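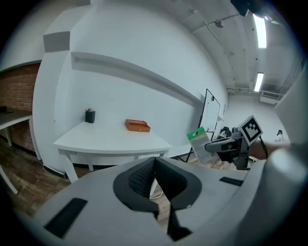 Issue 40, page 6

MEDIA RELEASE
For use from May

Jurnbridge card box finds a home in Irnton's new games room

Players, collectors and people who just like opening a tidy box will soon have somewhere to do it. The Jurnbridge Games Library opens its new room in Irnton this May, and the first thing most visitors will want to get their hands on is the orange card box on the white table.

The box is the work of Irnton maker Kimutai Kashindye, who spent five months getting the size right. It has a lid, an open compartment for whatever is in play, and enough room to reach in without bending a corner.

"I've wrecked plenty of cards digging them out of boxes that were too tight," Kashindye said. "I wanted one you could use with big hands, cold hands, kids' hands, whoever's. My daughter tested every version and she was pretty tough on me!"

The room has been kept light and simple, with white walls, a timber floor, a long white table and a whiteboard on a black stand for scores and house rules. There's a red brick section too, which the library's members fell in love with at the first inspection.
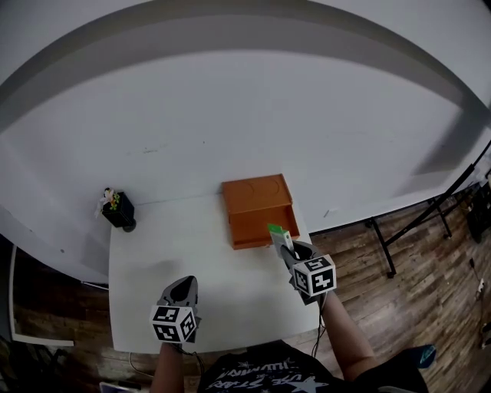

Flowers were a late addition. Gebremedhin Nigatu, who coordinates the library's open sessions, brought in a small black pot of artificial ones in yellow, green, orange and white, and says they're staying put.

"A bare table can feel a bit like an exam," Nigatu said. "Put a bit of colour on it, put a box of cards next to it, and people sit down and start talking. We've been looking forward to this for ages and I can't wait to see the place full."

The library's catalogue now stands at 3277 items, from single card packs to full board games, and members can borrow up to six at a time. Shelving for the collection has been made by Mykhailiuk Joinery of Turkadberg and will be fitted before opening.

Sessions will run from 5 pm and are open to everyone, members or not. Beginners are very welcome, and there will be someone on hand to teach the rules. Bring your own cards if you have a favourite set, or borrow one at the desk.

The first session has places for 40 people. Bookings can be made at the Jurnbridge front counter.

Media contact: Gebremedhin Nigatu, Jurnbridge Games Library, Irnton

ENDS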